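Cuaderno del taller, diciembre
Tema: bolsas de almuerzo, segunda ronda

16:40. Empiezo a escribir con café y con la mesa sin recoger, así que perdón por la letra (Maribel ya me dijo que la última entrada no la entendió ni ella ni Letay).

Qué hicimos por la mañana

Seguimos con la pregunta de Umard: cómo mete la gente la comida en una bolsa de tela blanda cuando el táper es rígido. Parece una tontería y llevamos ya 28 pruebas apuntadas. Anselmo insiste en que lo primero es abrir la boca de la bolsa del todo y dejarla de pie, y yo soy más de tumbarla y deslizar el táper desde un lado. Con la tela de Zalanine, que es más tiesa, gana él sin discusión. Con la blanda no lo tengo tan claro, se arruga enseguida y la esquina del recipiente se engancha en el borde de la cremallera.

Pesé el táper con el arroz dentro: 317 gramos. Lo apunto aquí porque en la hoja de Eliécer no quedaba sitio.

Orden de llenado que más me gusta por ahora

1. Cerrar bien la tapa antes de nada, todas las pestañas. La semana pasada se me olvidó una y todavía huele a salsa la bolsa de Oprea.

2. Abrir la cremallera hasta el tope y estirar la tela con las manos, sin prisa.

3. El táper va primero y plano en el fondo. Si entra torcido, sacarlo y volver a empezar, que empujar solo hace más pliegues.

El verde claro sobre la bolsa azul marino, todavía inclinado y con la fruta o verdura esperando delante:
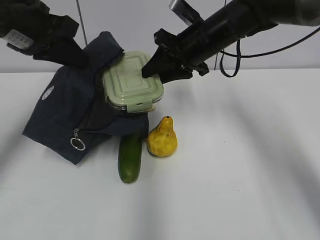 4. Lo suelto va después, encima o en el hueco del costado. ¡Nunca debajo! Ya aplastamos un tomate el otro día y con eso me basta.

5. Cerrar la cremallera sujetando la tela por el otro extremo. Si hay llavero en el tirador, mejor agarrar de ahí.

Pendiente

Pedirle a Yasuo las medidas de la bolsa Skandico, que la quiero probar con 4 recipientes distintos. Lavar la de Oprea. Preguntar a Letay si se llevó las etiquetas a su mesa.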